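兜づくりの日記 面頬の裏打ちと塗装前の下地

2025年7月20日

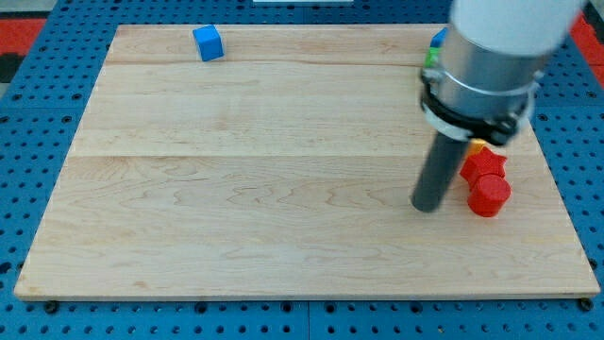

木の板と青い立方体

朝から兜の続き。前回は鉢の部分を接着して終わっていたので、今日は面頬と首まわりに手をつけた。

まず前回の接着の確認。後頭部の継ぎ目が一か所、指で押すと開いた。長さにして3センチ。接着剤を塗ってから貼るまでの時間が短かったらしい。前回はかなり急いでいて、乾ききらないうちに合わせた覚えがある。いったん全部はがすか迷ったが、ほかの部分はしっかりついているので、開いたところだけカッターで古い接着剤の膜を削り、塗り直した。両面に薄く塗って、触っても指につかなくなるまで置く。その間に面頬の型紙を切る。

型紙はUrbańczykの兜の型を土台にしている。もともとは頬当てのない形で、面頬は自分で足した。厚紙で三回作り直して、三回目でようやく顎が当たらなくなった。一回目は口の前が狭すぎて、かぶると息がこもった。二回目は広げすぎて、横から見るとバケツのようになった。三回目は鼻の上で一度折り、顎に向かって絞る形にした。線が一本増えただけで印象が変わる。

型紙をフォームに写すとき、左右の片方を裏返すのを忘れるという失敗をした。右の頬が二枚できた。前にも籠手で同じことをやっている。型紙の表に「右」、裏に「左」と油性ペンで書いておいた。余った一枚は、あとで塗装の試し塗りに使った。

切り出しは新しい刃に替えてから始めた。厚いほうのフォームは刃が鈍いと断面がささくれる。一度で切ろうとせず、最初は表面に筋をつけるだけ、次に半分、最後に抜く。曲線の内側は刃を動かさずに材料のほうを回す。顎の先の細いところだけは手が震えて少し波打った。やすりで取れる程度なので、そのまま進めた。

斜めに切るところは今回も苦労した。鼻筋の合わせ目は内側を斜めに落とさないと山にならない。定規を当てて角度を決めたつもりでも、端に近づくにつれて刃が立ってくる。左はうまくいき、右は途中から角度が浅くなった。合わせてみると隙間ができたので、右だけもう一度切った。そのぶん幅が減ったが、鼻筋の上に細い帯を貼る予定なので隠れる。

昼前に熱入れ。ヒートガンで表面を温めると、細かい穴が閉じて少し艶が出る。温まったところで膝に押しつけて丸みをつける。膝の丸みがちょうど頬に合う。冷めるまで同じ姿勢で待つので、足がしびれた。左右の丸みがそろっているか、並べて横から見る。左がわずかに深い。もう一度右を温めて曲げ足した。

昼は冷やしうどん。食べながらレイナルド・ダリサイ(Reynaldo Dalisay)からの返信を読んだ。先週、面頬の固定方法について質問を送っていた。彼の兜は面頬が上に跳ね上がるようになっていて、こめかみのところにねじを通している。返信によると、ねじの頭がフォームにめり込むので、内側と外側に薄いプラスチックの座金を入れたほうがいいとのこと。外側の座金はフォームで作った飾りの鋲で隠せる。写真も三枚ついていた。自分の兜は跳ね上げるところまでは考えておらず、マグネットで着脱する予定だったのだが、写真を見ていたら心が動いた。

三十分ほど迷って、今回はマグネットのままにした。跳ね上げにすると、上げたときに面頬の縁が鉢の飾りに当たる。飾りはもう接着してあって、はがすと表面が傷む。次に作るときは最初から軸の位置を決めて、飾りをその外に置くこと。忘れないようにノートにも書いた。

午後はマグネットの埋め込み。片側に二個ずつ、計四個。フォームの裏に丸い穴を浅く彫り、接着剤を垂らして押し込む。極の向きを間違えると反発してつかないので、先に全部を一列にくっつけて、同じ面にマジックで点を打った。点を見ながら入れたのに、左下の一個を逆に入れた。気づいたときには固まりはじめていて、ピンセットの先でこじって出した。穴が少し広がったので、フォームの削りかすを接着剤に混ぜて詰めた。

つけてみると、下の二個は効いているが、上が弱い。間にフォームが一枚入っているので距離がありすぎるのだと思う。頭を強く振ると外れる。歩くだけなら問題ない。会場で人にぶつかることを考えると心もとないので、こめかみの内側に細い面ファスナーも足した。見た目には響かない。

首まわりの垂れは、鱗状の小片を重ねていく作りにした。一段に19枚。薄いフォームから同じ形をひたすら切る。穴あけ用のポンチで下の丸みを抜いて、あとは直線で落とすだけなので、作業としては単純だが時間がかかる。ラジオをつけて切った。一段目は下地の布に等間隔で貼り、二段目を半分ずらして重ねる。二段目の途中で、ずらす幅がだんだん狭くなっているのに気づいた。貼る前に布に線を引いておけばよかった。戻って五枚はがし、線を引いてから貼り直した。布はフェルトだったので、はがすと毛羽が接着剤についてくる。裏側なので気にしないことにする。

三段目は今日は手をつけず、切り出しだけ済ませて袋に入れた。

そのあと塗装の下地。鉢の部分に先に塗っておく。前作の肩当てでは下地を薄くしか塗らず、一日着ただけで曲がるところに細かいひびが入った。今度はPenineの水性の下地剤を使う。においが少なく、家の中でも塗れるのがいい。説明書には重ね塗りの間隔が40分とあるので、タイマーをかけて、間に鱗を切ったり片づけをしたりした。一回目は少し水で薄めて刷毛で、二回目からは原液をスポンジで叩くように置いた。刷毛だと筋が残る。スポンジだと細かい凹凸が残るが、こちらは古びた金属らしく見えるので都合がいい。

三回塗ったところでやめた。四回目は明日。見たところ、継ぎ目はほぼ消えている。ただし朝に塗り直した後頭部の継ぎ目だけ、光を斜めから当てるとまだ線が見える。パテを少し盛ってやすりをかけるか、いっそそこに飾り帯を一本回すか。設定画では後ろ姿がはっきり描かれていないので、どちらでも間違いではない。飾り帯を回すと左右の鋲の列とつながって見えるかもしれない。紙の帯を当ててみたら悪くなかった。幅は25ミリが一番落ち着く。細いと継ぎ目を隠しているのが丸わかりになる。

下地の乾くのを待つ間に、余った右頬で色の試し塗りをした。黒を全体に塗り、上から暗い銀を乾いた筆でこする。そこまではいつも通り。問題は銀の上に乗せる錆色で、手持ちの茶色だと赤みが強く、チョコレートのように見える。橙を足すと今度は明るすぎる。結局、茶に少し緑を混ぜたものが一番近かった。割合は茶が五、緑が一。縁と鋲の下だけに置き、あとは濡らした布で下に向かって引く。乾いてから見ると引いた跡が真っすぐすぎるので、本番ではところどころ止めることにする。

夕方、ゾリツァ・ケルメンディ(Zorica Kelmendi)から電話。八月の催しの待ち合わせと、更衣室の受付の話。彼女の衣装は同じWullettiの弓兵で、外套の裾の刺繍がまだ残っているそうだ。弓は持ち込みの長さの決まりに引っかかりそうなので、真ん中で二つに分かれるように作り直している。分かれ目に何を入れるか聞いたら、アルミの管だと言っていた。うちに残っている管の径が合うかもしれないので、あとで測って連絡すると答えた。測ったら一回り太かった。そのことはメッセージで送った。

兜の運び方も考えなければならない。前は段ボール箱に入れて電車に乗り、着いたら角のひとつが潰れていた。今回は面頬を外せるので、鉢の中に面頬を入れてタオルで巻けば少し小さくなる。首の垂れは折ると鱗が浮くので、折らずに上に広げてかぶせる。Skemportの大きいほうの収納箱なら入りそうだが、家にあるのは小さいほうだ。次に店に行ったら寸法を見てくる。

夜、かぶった状態で鏡を見た。下地のままなので全体が灰色でむらがあるが、形はもう分かる。目の穴が少し離れて見えるのが気になる。自分の目の位置には合っているので視界は悪くない。面頬の鼻筋が細いせいで離れて見えるのだと思う。帯を貼れば変わるはず。それでも気になったら、目の縁に厚みを足して内側に寄せる。

十分かぶっていたら額に汗がたまった。夏の会場ではもっと暑い。内側のスポンジを全面に貼るつもりだったが、額、左右、後ろの四か所だけにして、間を空けて風が抜けるようにする。頭頂部には目立たない位置に穴をあけるつもり。飾りの陰なら外から見えない。

片づけ。刃を折って缶に入れ、刷毛とスポンジを洗った。スポンジは一つ固まってしまって捨てた。ヒートガンは冷めてから棚へ。床の削りかすは掃除機で吸ったが、静電気で靴下についてくる。

残っている作業を書いておく。下地の四回目、後頭部の飾り帯、鼻筋の帯、首の垂れの三段目、内側のスポンジ、頭頂部の穴、それから塗装。垂れの鱗は鉢と別に塗ってから取りつける。つけてからだと重なりの奥に筆が入らない。黒の塗料が残り少ないので、買い足すものに入れた。接着剤もあと半分。

明日は帰りが遅いので、下地の四回目だけ塗って寝る。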